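Evening Shelving Assistant, Feltell Branch Library
Trerbridge Library Service, part time, 8 hours a week 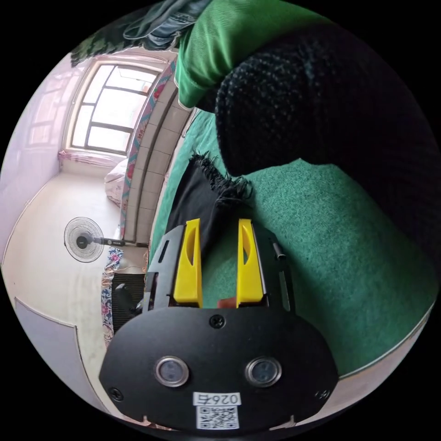

One of our present shelvers told us she had only meant to stay until June and that she now can't walk past a crooked row of paperbacks in anybody's house without straightening it. We hear that sort of thing a lot, and we'd love to add one more person to the evening crew!

Feltell is the smallest branch in Trerbridge, but it's a busy one, and on a good week 2000 items come back across the desk (picture books, mostly, and an awful lot of crime novels). You would sort the returns, put them back where they belong, pull the holds for the Sandu Street pickup point, and help people find things when they look a little lost. You don't need library experience, and we'll teach you the Novo catalog in your first couple of shifts. What matters more to us is that you're patient, friendly with children, and all right with pushing a full cart and bending down to the bottom shelves.

Pay is $525 a month. Shifts run from late afternoon until closing, and we're happy to talk about swapping evenings around classes or family.

To apply, please bring or mail a short letter to Feltell Branch Library, 349 Sandu Street, by 7 Nov 2023. Tell us what you've been reading, too.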